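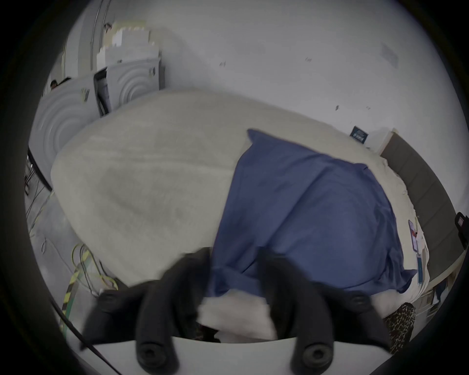 Tarde de ropa en el dormitorio

¡Por fin le tocó a la ropa que vive encima de la cama! Benedetta Negri y yo pasamos la tarde entre telas arrugadas, mangas del revés y mucho azul, y nos lo pasamos en grande. Me encanta el cabecero gris acolchado, queda precioso con los tonos crema.

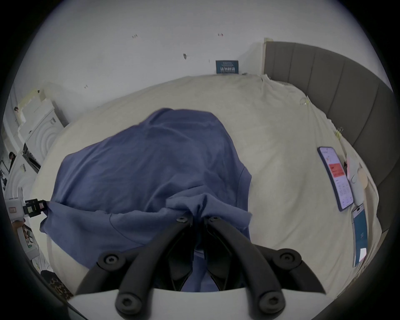

Camiseta azul sobre la sábana crema, con dos móviles junto al cabecero.

Benedetta dobla primero las mangas y después el bajo; yo voy al revés y tardo el doble, pero qué gusto da alisar el algodón con la mano. En agosto hicimos lo mismo con casi 100 prendas de verano (¡menuda montaña!) y

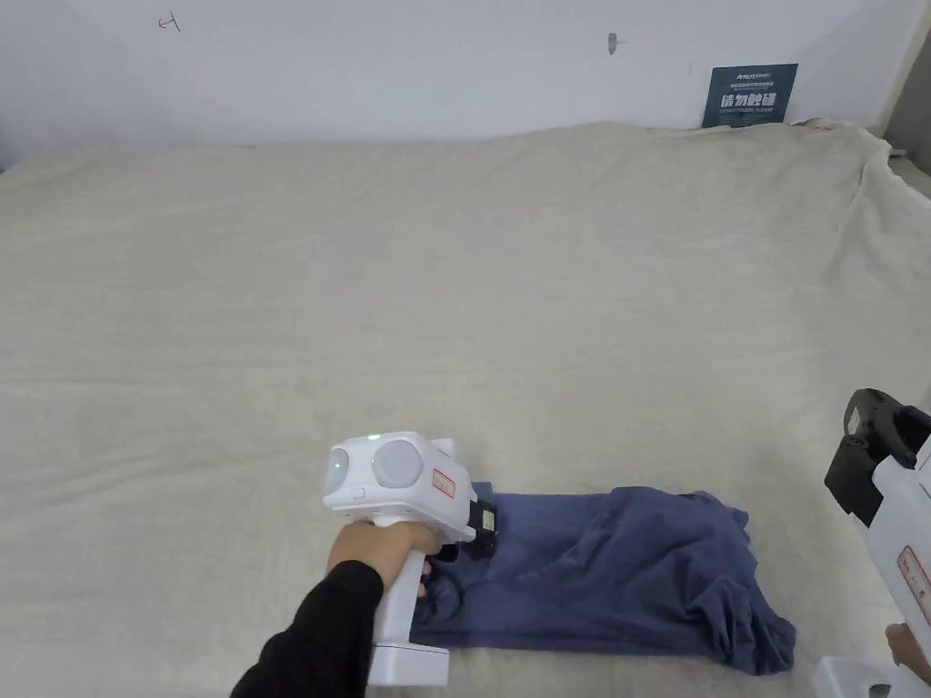

todavía me acuerdo de lo bien que quedaron los cajones. Las oscuras las dejamos siempre para el final, con música y un café al lado.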